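Wiping Down a Speckled Countertop
Modora Home Tips
Jun 18, 2022 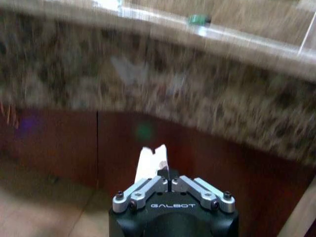 A curved counter edge in tan, gray and dark brown. Crumbs are hard to spot on a pattern like this.

Speckled counters hide dirt well, so clean them by touch as much as by sight. Run a dry hand over the surface first. Anything gritty should be brushed off before you use a wet cloth, or you will drag it across the finish.

For everyday cleaning, put 2 drops of dish soap in a bowl of warm water. Wring the cloth out well. Work from the wall toward the front and do the edge last. Rinse with plain water and dry with a clean towel.

Curved edges need their own pass. Fold the cloth over the edge and pull it along in one direction. Drips tend to collect on the underside, so feel under there too.

Sticky spots: lay a warm, damp cloth on the spot for 5 minutes, then wipe. Do not scrape with a knife.

Grease near the stove: same soapy water, a little more soap, and rinse twice.

Do not use vinegar or lemon on natural stone. Skip scouring powder as well.

To check whether sealed stone needs sealing again, leave a few drops of water on it for 13 minutes. If the stone has gone darker under the water, it is time. We check ours every February.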